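Chapter 4
Sorting and Storing Small Items

Leandro Ibarra

4.1 Scope of the chapter

Chapter 3 dealt with items that are stored singly. Small items used in sets — erasers, blocks, marker caps — raise a separate problem: they are identical in shape, differ only in color, and are handled several times in one session. The chapter covers grouping by color, spacing, and the choice of a rack or a closed case.

Two terms are used throughout. A row is a line of items set down side by side on one surface. A tier is one level of a rack. Slatted tiers let dust fall through, but an item narrower than the gap between slats will also fall through or jam. Measure the item across its narrowest side before assigning it to a tier.

The Stirurum stockroom exercise in Section 4.5 uses a list of 403 items and 20 storage positions. Students should read Section 4.2 on color order first.

Color order within a row is a matter of choice, but it must be written down. A row with two reds separated by a green is acceptable as a working layout; it is harder to check as a storage layout.

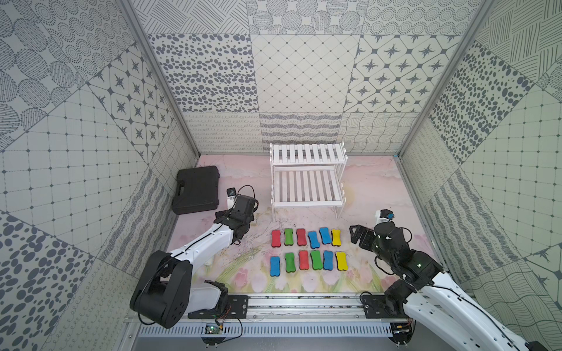
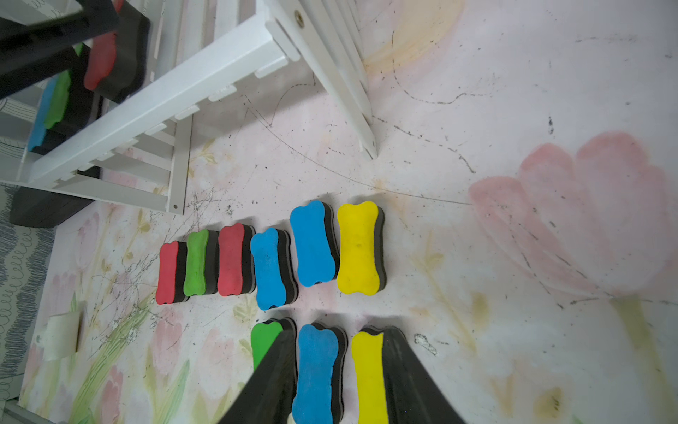 Figure 4.1. White slatted rack and colored items on a pink floor. Second view: whiteboard erasers set on edge in a row.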